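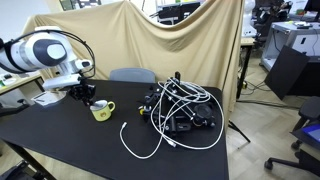 On Mar 19, 2019, a subscriber wrote:

I moved from Rudd to Plustesbridge in February and my tea has been bad ever since. Same loose leaf, same kettle, same pot. It comes out dull and brown with a film on top that sticks to the side of the cup. Is it the water? I tried a darker blend and it made the film worse. I don't want to buy a big filter system if I don't have to.

It is most likely the water. Rudd draws from the hills and is soft. Plustesbridge is on wells and is hard, and so is most of Budow south of the rail line. The notice the water office mailed out last year said 2,055 homes on the Plustesbridge wells would move over to the Turnasora reservoir, but as far as I know the pipe work is not done. If your street is on that list you may want to wait before you spend money.

The film comes from calcium and bicarbonate in the water reacting with compounds in the tea and with the air. It is harmless. It shows up more in black tea than in green, and more in a strong cup than a weak one, so your darker blend would have made it worse. Milk usually makes it heavier. A little lemon juice gets rid of it, if you like lemon.

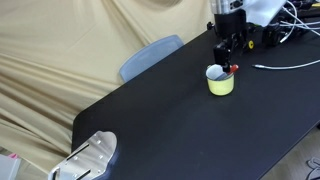
The cheapest test is to make two pots side by side. Use tap water in one and low-mineral bottled water in the other. I use 600 ml of water and 10 grams of leaf for mine, which is on the strong side, and pour both at the same time. If the bottled one tastes like what you had in Rudd, you have your answer. Check the label on the bottle first. Some spring water is as hard as what comes out of your tap.

Don't use distilled water alone. I did that for a week and the tea was flat and a bit sour. Mixing it half and half with tap was much better. 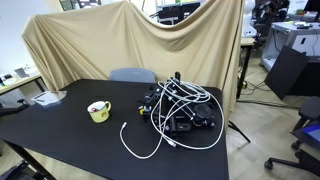 Yellow mug with a white rim, on the black table.

For everyday use I have a plain jug filter. It takes out enough of the hardness that the film is mostly gone. The cartridge wears out faster than the box says on our water, and I change mine when the film comes back. A softener under the sink is a different thing. It swaps the calcium for sodium, and I did not like the tea I got from it.

Descale the kettle too. White vinegar and water in equal parts, bring it to a boil, turn it off, leave it an hour, rinse it 2 or 3 times. Loose scale ends up in the pot otherwise.

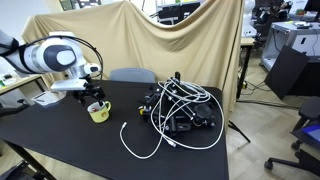 The same mug, handle to the right.

For the brown ring inside the cups, baking soda on a damp cloth takes it off. Go easy on anything with a printed design.

If anyone on the Budow side has already been switched to Turnasora, please post what your tea is like now. I would also like to know if the kettle still scales up.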